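Film Rumours and Audience Interest: A Study of Sequel Coverage
Project report, Media and Communication, second year

1. Introduction

Our group looked at how entertainment websites report on film sequels before shooting has begun. We chose one title, Semik, a mid-budget action film whose second part was announced in May. The questions were where casting rumours start, how they spread, and whether readers remember a correction once it is printed. 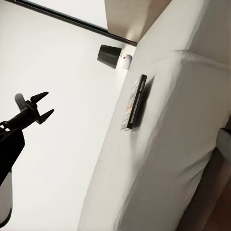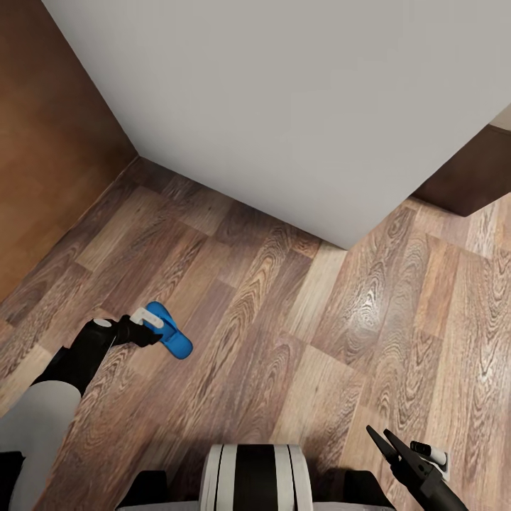
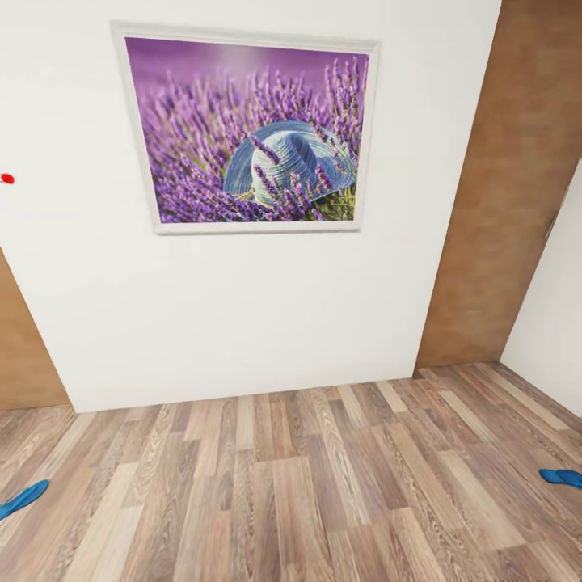
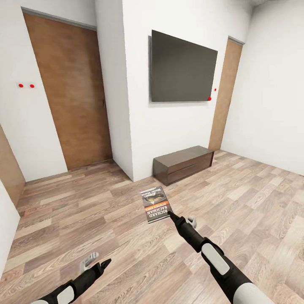
2. Background

Semik was released by the production house Kaczorowski and did better than expected on the streaming service Uvia. The sequel had no finished script when it was announced. Within a fortnight, several sites were reporting that the lead villain would be recast. The production house denied this, and the denial was then reported as a story of its own.

Earlier coursework in this unit dealt with celebrity interviews. We wanted something with a clear beginning and end, and a single rumour suited that.

3. Method

We collected 70 articles mentioning the sequel from 19 websites. Each one was read by two group members and coded for three things: the source named, the wording of the headline, and whether the denial was included. Where the two readers disagreed, a third decided.

We also ran an online survey through the fan forum Jitero. It was open for nine days and received 300 usable responses. The forum has more than 2,000 members, so most of them did not take part. Responses with the source question left blank were removed.

4. Results

Most articles named no source for the recasting story. The usual wording was "reports suggest" or "according to insiders". When we followed the links, they led back to one anonymous post on Jitero, which the moderators had already locked.

Headlines were less careful than the articles under them. A number of sites put the rumour as a question in the headline and then said in the last paragraph that it was unconfirmed.

In the survey, more people had heard the rumour than the denial. Older readers were more likely to know about both. Several wrote in the comment box that they did not mind rumours and read them as part of the wait for a film.

5. Problems

Some articles were edited after publication – in a few cases the headline changed between our first and second reading. We used the first saved version. The survey also favours keen fans, and a general audience would probably answer differently.

6. Further work

A later group could follow the same film through to release and compare coverage of the trailer with coverage of the rumour. It would also be worth asking the editors how they choose which forum posts to pick up. We wrote to four of them and had one reply, too late to include.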